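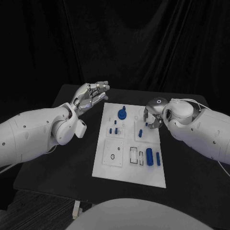 *White robot arms over an assembly board, black curtain behind.*

The **Kimdale peg dispute** was a labor dispute over unpaid underground travel time at the Kimdale mine, a lead and zinc operation outside the town of Furnley. Began in September, ended the next spring. Main parties: the mine's owner, Akanda, the labor supplier Brekstead, and the union local covering both companies' hourly workers. Also called the travel time dispute, mostly in company papers. Workers called it "the peg."

At issue was when the paid shift started. Akanda's own employees were paid from the moment they checked in at the surface. Brekstead's were paid from arrival at the working face. Same cage, same ramp truck, same crews in a lot of cases.

## Background

Kimdale was opened as a small shaft mine and went deep over several decades. The upper levels were worked out first. By the time of the dispute nearly all production came from below the old haulage level, reached by cage and then by truck down a long ramp. The ride had been short when the pay rules were written. It wasn't anymore.

At the start of the dispute the mine had 777 hourly workers underground and in the mill. Of these, 382 were on Brekstead's payroll. The contractor had first been brought in for shaft repairs, then for development drilling, then for general production work. Akanda's managers said the arrangement gave them room to cut back when metal prices fell. The union said it was a way around the contract.

Brekstead workers were hired on short assignments, renewed at the end of each one. Many had been at Kimdale for years under this system. They had no seniority rights, no paid sick leave, and could be let go by simple non-renewal. The local had won the right to bargain for them but its first agreement with Brekstead was thin: base rates, safety gear, a grievance procedure. Travel time was left out. Both sides later said they had meant to come back to it.

### The peg board

Check-in at Kimdale was by board. Each worker had a numbered peg, kept in a rack at the shaft collar, and moved it over to the "below" side before getting in the cage. On coming up, moved it back. The lamp room checked the board at the end of every shift, and blasting could not go ahead until the board and the shift boss's list matched.

It was a safety system and had nothing to do with pay at first. Akanda began using peg times for payroll when it dropped its old time cards, with a clerk writing down the times by hand. Brekstead kept its own sheets, filled in at the face by a lead hand. So two records existed for the same person on the same day, which became the center of the case.

## Start of the dispute

In September a Brekstead drill crew was held at the ramp head while a truck was repaired. Paid nothing for the wait. The Akanda crew standing next to them was paid in full. Four members of the contract crew filed grievances, all worded the same way, and the local took them up as one.

The union's claim was for 50 minutes a shift, covering the trip in and the trip out. Brekstead offered a flat allowance in place of it, payable only on shifts where a full trip was made. The local's members voted the offer down. Akanda took the position that it wasn't the employer and had no part in the matter, altough its own clerk's records were the ones the union was relying on.

In October workers from both companies began what the union called a "peg and wait." Crews moved their pegs, then sat at the collar until a supervisor signed a slip showing the time. No one refused work. The cage ran late on every shift. Akanda posted a notice calling the action an illegal slowdown and the next day stopped letting Brekstead crews use the board at all, giving them a paper list.

The paper list went badly. On a night shift that month the list and the board could not be squared, and a blast was put off for several hours while shift bosses went level to level. Everybody was accounted for. The state mine inspector ordered that all persons going underground be put back on a single board.

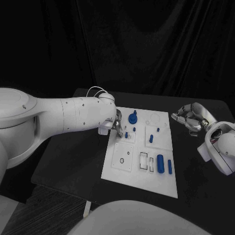 *White workboard on a dark tabletop, with a robot arm on either side.*

## Lockout

Brekstead did not renew the assignments that ran out at the end of October. The company said this was a normal seasonal cutback. The union called it a lockout and so, in the end, did the arbitrator, who found that the work had not gone away and was being covered by overtime.

Pickets went up on the Furnley road. Akanda's employees had a no-strike clause and kept working, but most refused overtime, which they were allowed to do. Production on the lower levels dropped sharply. The mill went to one line. Trucks from outside haulers were sometimes turned back at the picket and sometimes not, depending on the driver.

The lockout lasted some 60 days. Strike benefits from the national union did not cover the contract workers at first because the action was not a strike. A local hardship fund carried them through November. Furnley merchants extended credit, and the school district waived lunch charges for the families affected. The town council passed a resolution asking both companies to return to talks. It was careful not to take a side; Akanda was the biggest taxpayer in the district.

### Role of Panagiotis Nikolovski

The best known figure on the union side was Panagiotis Nikolovski, a ramp truck driver and chief steward for the contract unit. Nikolovski drove the crews in and out and had kept a pocket log of departure and arrival times. Not for the dispute, he later testified, but because he had once been blamed for a late crew. The log covered both companies' crews and matched the board clerk's entries closely.

Nikolovski was among those not renewed. He was offered reinstatement in December on condition that the log be handed over before the hearing. Turned it down. He was put back to work with the rest of the unit and served two more terms as steward. Did not run for higher office in the local.

## Arbitration

The parties agreed to binding arbitration shortly before the new year, with everyone going back to work in the meantime. Akanda joined the case after first objecting. Its lawyers wanted a ruling that it was not a joint employer; the union wanted the opposite.

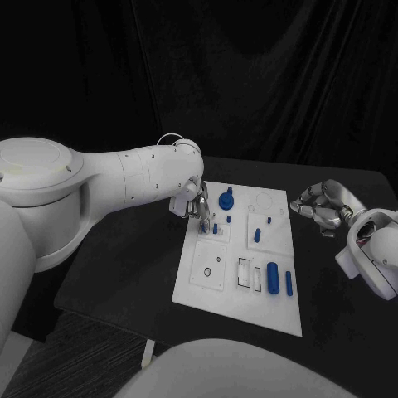

Most of the hearing was taken up with the peg board and what moving a peg meant. Brekstead argued it was only a marker, a note of where a person was, and that work began when a worker had a tool in hand. The union had a section of the board brought into the room and walked the arbitrator through a check-in. The Kimdale pegs were hand-sized affairs with a stamped number, a good deal plainer to handle than something like the small blue peg on its white plate in the picture, where the gripper's metal fingers come down right beside it. The point the union wanted on the record was that placing the peg was itself a required task. It was done under instruction and a worker could be disciplined for skipping it. Two Brekstead supervisors agreed under questioning that they had written people up for exactly that.

The company's payroll witness had trouble with the face sheets. Many had been filled in after the fact, with the same start time for every name on the page. A number of them showed crews starting work while the board still had them on the surface.

### Ruling

The arbitrator ruled for the union on the main question. The paid shift began when the peg was moved and ended when it was moved back. Waiting time caused by equipment was included. Changing clothes and picking up a lamp were not, as both came before the board.

On joint employment the ruling was narrower. Akanda was held responsible for the accuracy of the board and for supplying its records to the contractor, but not for the back pay. That fell to Brekstead alone. The local said at the time it was dissapointed with this part and filed no appeal.

Back pay was limited to the life of the existing agreement. Workers who had left before the first grievance got nothing, a point that stayed sore in Furnley for a long time.

## Aftermath

Brekstead gave up the production contract at Kimdale when it came up for renewal, keeping shaft maintenance only. Akanda hired a part of the contract workforce directly. Others were taken on by a second contractor under the same travel time rule, now written into the site agreement. Sick leave was added in the following round of bargaining. Seniority credit for contract years was asked for several times and not won.

The hand board stayed in use until the mine went over to electronic tags. Under the changeover agreement the tag reader had to be placed at the same spot on the collar, so the start of the shift would not move. A proposal to put the readers at the bottom of the ramp was dropped after one meeting.

Other locals in the region picked up the wording of the Kimdale clause, usually with the word "peg" swapped for "tag" or "badge." In at least one agreement nobody made the swap and it still says peg.

## Terminology

* **Collar**: the top of the shaft, at surface level.
* **Face**: the place where rock is being broken.
* **Face sheet**: contractor's time record, filled in underground.
* **Peg and wait**: the October action. Sometimes written "peg-and-wait."
* **Ramp head**: transfer point between cage and truck.

## See also

* Portal-to-portal pay
* Contract labor in mining
* Lockout (industry)
* Furnley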